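Filed under: Work, Automation

The Telance cell at Cornness took over cup handling in December. Target rate is 700 cups per shift. The two people who used to rack them by hand now record grip demonstrations and log faults, at the same pay grade but with far more sitting.

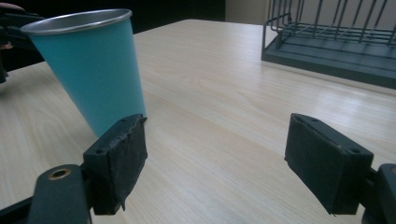

Teal cup, held above the table. The left pad is torn.

Pad wear is the main open item. Fault code 1508 covers it along with three unrelated conditions, so the log needs a written note each time. I have asked for a separate code.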